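# Skurkumora cabinet, white, with the glass door

I bought this cabinet for our reading corner after looking for a long time for something that is not too big and not too serious. Skurkumora is sold by Prinico, and it came in one flat box, 84 pounds. Please take this number seriously. My neighbor Abimbola Edet helped me bring it up the stairs and we had to rest twice.

Assembly took us one long evening. The instructions are only drawings, and most of them are clear, but step 19 shows the divider panel from the back side and does not tell you this. We put it in the wrong way and had to open 6 screws again. If you are building alone, I would recommend to wait for a second person at this step, the panel is tall and it wants to fall on you.

The door was easier. It has a small wooden knob and a ribbed glass panel, and the arched top is the reason I chose this model — my old cabinet from Russo was a plain box and I never liked to look at it. The ribbed panel lets the light in but hides the mess, so my chargers and papers live there now.

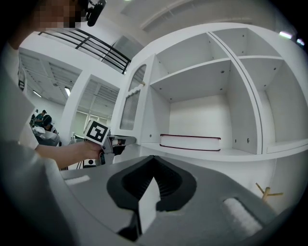 *Druscombe, April 10, 2024*

I have used the cabinet for some months now, so I can write also about the daily life with it. The open side is the part I like most. The large compartment on the left of the divider takes a book lying flat with no problem, and I keep my tall ones standing there too when I have them at home. The two smaller compartments on the right side are less useful for me. The upper one is too low for the folders I have, and I still did not decide what to put in them.

There are small holes for the shelf pins on the inside panels. Some people will say they are ugly. I do not mind them, and it is good to have a choice of height, but I wish Prinico would give little caps in the bag for the holes you do not use.

The white scalloped trim above the door is pretty, but it collects dust in the curves and a flat cloth does not reach. I use a soft brush. The white surface itself is easy to clean, although a coffee cup left a light ring on mine which needed three tries to go away.

One complaint about the service: my first knob had a crack. I wrote to the shop and a Mr. Haoran Zhong answered politely, and the new knob arrived in six days without any cost.

I would buy it again for a living room or a child's room. For heavy office binders I would look for another one, with deeper shelves. I give it four stars from five.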